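Genard Science for Kids
Home | Space | Animals | Machines | Body | Ask Us
Search this site Enter a word Go

How Robots Practice in a Pretend Kitchen

Before a pilot flies a real plane, the pilot spends a lot of time in a simulator. Robots can learn this way too. A computer draws a room, and the robot practices inside it.

The Norkivetti project uses a pretend kitchen. Everything in it was made on a computer, including the counter, the microwave, the dish rack and the shadows. If a robot knocks over a bottle in this kitchen, there is no mess. The researchers press a key and the bottle stands up again.
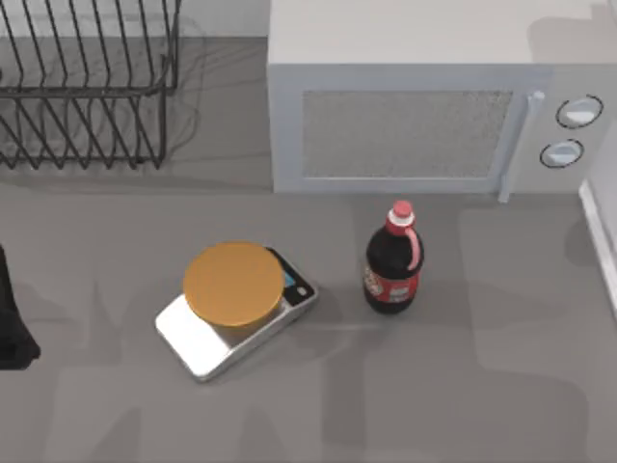

A robot does not know what a bottle is. It gets a picture made of tiny colored dots, and it has to work out which dots belong to which object. Then it has to choose how to move. At first it chooses badly. Each try gets a score from the computer, and the robot's program changes a little so that the next try might go better.

One try is called an episode. In the first test, the robot had 869 episodes to learn to pick up one object and put it down somewhere else. It did the job correctly in 353 of them. Most of the good ones came near the end.

Why shadows matter

Suppose a robot always practices under the same light. It might learn that a dark patch on the counter is part of the bottle. Then somebody moves a lamp, the patch moves, and the robot reaches for the wrong spot.

The researchers have a method for this. They change small things between episodes, such as the light or the place where an object stands. The robot has to find the bottle anyway. This method is called randomization, a long word for mixing things up.

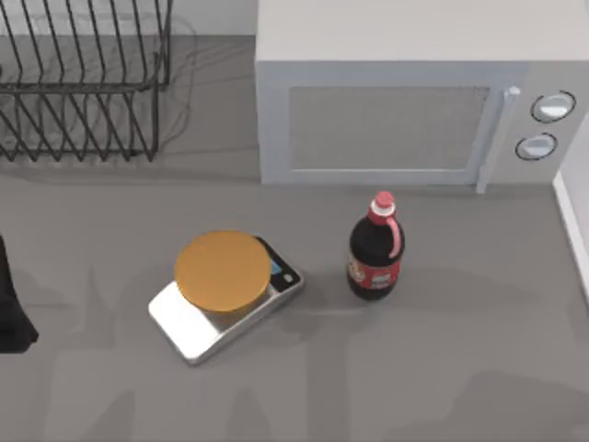
The pretend kitchen, with a kitchen scale and a soda bottle on the counter.

What the team found

The team trained two copies of the same program. One copy practiced in a kitchen that never changed. The other practiced in the mixed-up kitchen. Then both got a new test with lighting they had never met. The first copy got 49 percent of its tries right. The second got 68 percent.

That still leaves plenty of misses. The next step is to try the second copy on a real robot in a real kitchen, where bottles can spill.

Words to know
Simulation: a pretend version of something, run on a computer.
Episode: one try at a job, from start to finish.
Randomization: changing things by chance.

More in Machines
How the Surdu Crawler Climbs Stairs
What Is a Sensor?
Prerbridge: A Bridge That Checks Itself
Why Do Robots Need Maps?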